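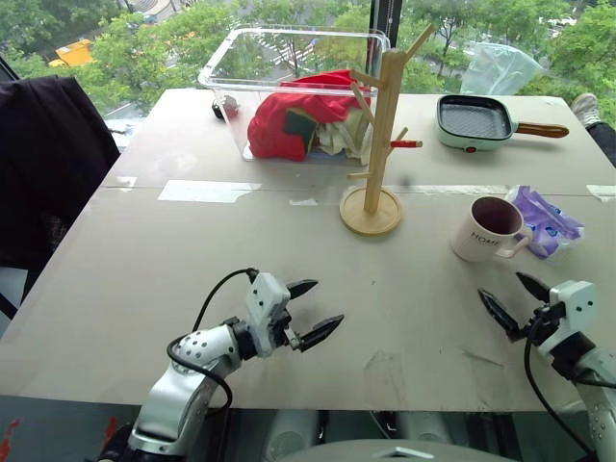
Small pilots vs. full rollout

Virkmont_ops
We tried a new handoff process with 34 staff in August. Compliance hit 96 percent. Management now wants all 1,938 people on it at once. Has anyone scaled a change that fast?

clovo22
Yes, and it held. Long phase-ins let both processes run in parallel, and people default to the old one. Set a cutoff and remove the old forms.

tarn_k
Disagree. Were those 34 picked or did they sign up? Self-selected groups always score high. I would repeat it in one unwilling department first.

Virkmont_ops
Signed up, mostly.

tarn_k
Then the 96 tells you very little.

clovo22
It tells you the process works when followed. Adoption is a separate problem — a second pilot only delays it.

ernance_b
Cosgrove went site by site and kept the sequence open, so a bad site could be held back. Slower, but reversible. What is your rollback plan?

Virkmont_ops
There isn't one yet. Will raise it before the cutoff is set.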